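Speaker notes: Lost property and the winter coat exchange
Prepared by Csenge Mészáros, Student Services, Faledwood
December 2025

Opening (5 minutes)

Good morning, and thank you for making time before the break. My remarks today concern the handling of unclaimed clothing at the Faledwood and Droston sites. Colm Doherty will take questions on storage at the end.

Pause for latecomers. The sign-in sheet goes around now.

The current position

Between the start of term and the end of October, the two front desks received 400 items. Most were clothing, and most of the clothing was dark. Staff at both desks have told us that one black jacket in a pile of black jackets is very hard to match to a written claim. "Black, zipper, medium" describes a large part of the shelf.

We keep each item for 28 days. After that it passes to the coat exchange in the Hennessy Room. The retention period is not changing, and I would ask colleagues not to suggest otherwise to students.

Refer to the handout, page 2, for the claim form.

Sorting at the table

The first task is to lay each piece out on the table by itself. Items that arrive bunched up are easily mistaken for something else. A sleeve tucked under a body panel can look like the mouth of a bag, and a soft bag can pass for a jacket until it is opened out. Please do not write the tag until the piece has been unfolded.

Check every pocket, including inside pockets. Keys, cards and medication go to the desk supervisor in a sealed envelope, with the tag number written on the front.

Then look at the fastenings. On plain dark clothing the zipper pull is often the most useful detail we have. Record its shape, whether there is a loop or chain attached, and whether it matches the color of the cloth. A claimant who can describe the pull on their own jacket has usually given us enough to proceed. Note the condition of cuffs and edges as well, particularly any fraying.

Close the zipper before folding. Sleeves go in first, then the hem is brought up to the collar. The tag is pinned at the collar so that it can be read on the shelf.

If time is short, skip to the next heading.

The register

Both desks will use the Idalum register from the first day of the new term. The paper book at Droston will be kept for reference and should receive no new entries. Each record needs a date, the place found, a short description and the shelf number. The description field allows 30 words. Please use them.

Invite Colm to add a word on shelf numbering.

The exchange

Any student or member of staff may take a coat from the exchange. No form is required and no reason should be asked for. Items too worn to offer are set aside for textile recycling, and that decision rests with the desk supervisor.

Closing

My thanks to both desk teams for a demanding fall. Leave the last slide up during questions.

Last slide: 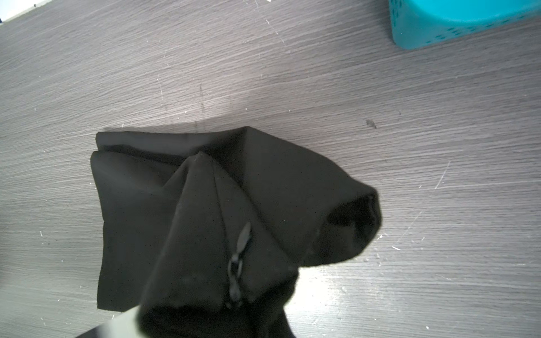

Black fabric item with zipper and pull, folded and bunched.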